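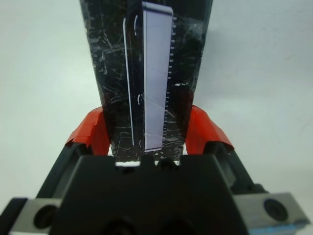 A thin, dark device held upright.

Small-batch board assembly: the stuff people ask me

I'm Noemi Gatti and I run the front end of Flellmont, meaning I answer the emails, quote the jobs and chase the missing parts. Kedir Admasu runs the line. If your question isn't covered, write to me anyway, I like questions!

What's the smallest order you take?

Five boards. I used to take single boards and I still get a soft feeling when someone sends me a first prototype, but the setup time is the same for one as for five, and I was charging people silly money for it. If you only need one, order five and keep the rest for when you let the smoke out.

And the biggest?

The largest single run we've shipped was 957 boards, for the Wornonik greenhouse controller. That one filled every shelf we have. Much past that and you'd be better off with a bigger house, and I'm happy to point you to one.

What files do you need from me?

Gerbers, a bill of materials with real manufacturer part numbers, and a placement file (centroid, pick and place, XY, whatever your software calls it). A PDF of the assembly drawing is lovely to have too, especially if polarity marks are hidden under the parts. Please don't send me a photo of your schematic. I've had that more than once and I can't quote from it.

Can I supply my own parts?

Yes, and lots of people do. Send them on reel or cut tape with a bit of leader, label each bag with the line number from your BOM, and add extras for the tiny stuff. Resistors and capacitors get lost, it's just a fact of life with feeders. Loose parts in a sandwich bag are fine for connectors and not fine for anything that hates static.

Do you load firmware too?

We do. Send a hex or bin file and tell me the checksum you expect, and Kedir will program the boards after reflow and before final test. We use a little in-house fixture we call Husto, with spring pins that land on your test pads. So if you want firmware loaded, please give us test pads! A header works as well, it's just slower.

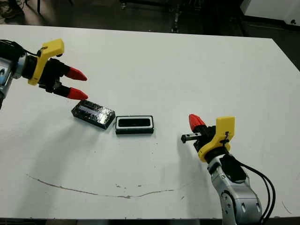
How long does it take?

Two weeks from the day I have everything in hand, and I mean everything, including that one connector that's coming on a separate truck. February is usually our slow month, so if you've got a job that can wait for it, you may get your boards sooner.

What if a part is out of stock?

I'll email you with a suggested substitute and the datasheet. I won't swap anything without a yes from you in writing, even a capacitor. If it's a chip with no drop-in match, we can build the rest and leave that spot empty, then fit it later for a small fee.

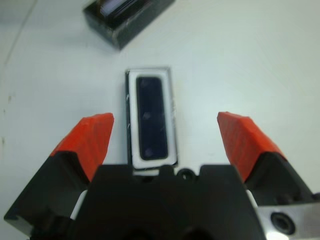

What do you check before boards go out?

Solder joints first, under the microscope, then polarity, then whatever functional test you've given us. Looks come last. A few small white scuffs on the left edge of a black frame, like on the little part between the red fingertips in the photo just before this answer, would get a note on the packing slip and nothing more. A cracked package or a lifted lead is a different story and we replace it. If your product has parts the customer will see, say so when you order and Kedir will be a lot fussier.

Do you do rework on boards built somewhere else?

Sometimes. The Tamiru audio folks sent us a box of boards with the wrong regulator on them and we had a good time fixing those. Fine-pitch BGAs, no, sorry. Send clear pictures of both sides and I'll tell you yes or no by 4 p.m. the next working day.

How do I pay?

Card or bank transfer. Half up front if we're buying the parts, the rest before shipping. I don't do net 60, please don't ask, I'm a small shop and I have a solder paste bill.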